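Onia bench arms, progress report to the Jorden fund
December 14, 2023

Status against the October plan

The October plan promised you a finished reliability run and a statement that the arm can be left to work a bench shift without a person standing over it. The run is finished. I can't give you the statement, and I would ask you to be wary of anyone who offers you one on the strength of the headline number.

The headline number is this: of 913 attempted moves, 821 ended where they were supposed to. Taken alone that sounds respectable for printed plastic and hobby servos. The trouble is in what we agreed to call a success. A move passed if the gripper reached its end position, and the log takes the servo's word for that. It doesn't know whether a cable was pulled tight on the way, or whether the arm stood in a puddle while it happened.

What went wrong

The fault we are reporting is a loss of communication with the servos partway through a move. When it occurs the arm does one of two things. It holds its last position and hums, or it goes limp and drops. We had 7 drops. No one was hurt and nothing broke except one printed bracket, which has been replaced.

Brumevari, who supplied the control software, put the fault down to electrical noise and sent a patch that retries the connection. The patch makes the log look better. I'm not persuaded it makes the arm any safer — a retry that succeeds after the arm has already sagged onto the work is counted as a recovered move, and there are 197 of those inside the 821.

My own suspicion falls on the wiring and on water. The cables run outside the links with a fair amount of slack, and the work surface gets wet in use.
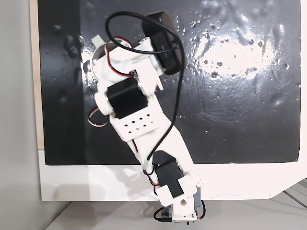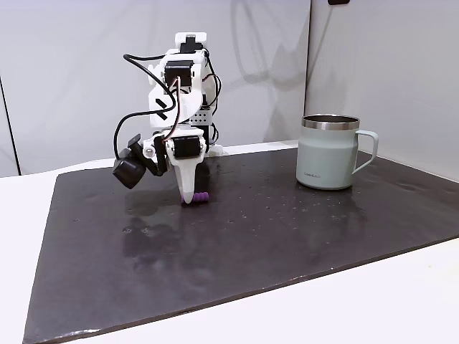

Both views have the arm at its work surface with the cables looped outside the structure, and the droplets on the glossy surface are plain enough in the first. None of our connectors is rated for splashes. I haven't proved that water reached one, and I won't write it up as the cause until I have.

Yordanov read a draft of this section and disagrees. The remark that came back was that water is the easy thing to blame, that a connector can work itself loose on a perfectly dry bench, and that the report should say plainly we never ran a dry comparison. That is correct. We didn't run one. The schedule had room for it and we spent the time on the patch, which in hindsight was a poor trade. Yordanov also objected to the word "recovered" anywhere in our tables and wants those moves listed as faults. I have agreed to that, and the next set of tables will show it.

What we have changed

The arm no longer runs unattended. The person at the bench has a cutoff switch within reach, and hands stay out of its swing while the power is on. After any loss of communication the arm now stays stopped until someone restarts it. Brumevari considers this too strict and says it will slow the work. It will.

What we are asking for

We would like to move the unspent travel money to sealed connectors and a cable guide. We also want to repeat the run twice, once with the surface dry and once with it wet, with the retry feature switched off both times. The arm would stay the same, with no other parts changed between the two.

I would hold the next payment milestone until those results are in. The milestone as written asks for a pass rate, and we could meet it tomorrow by leaving the definition alone. A revised wording is attached for your comments.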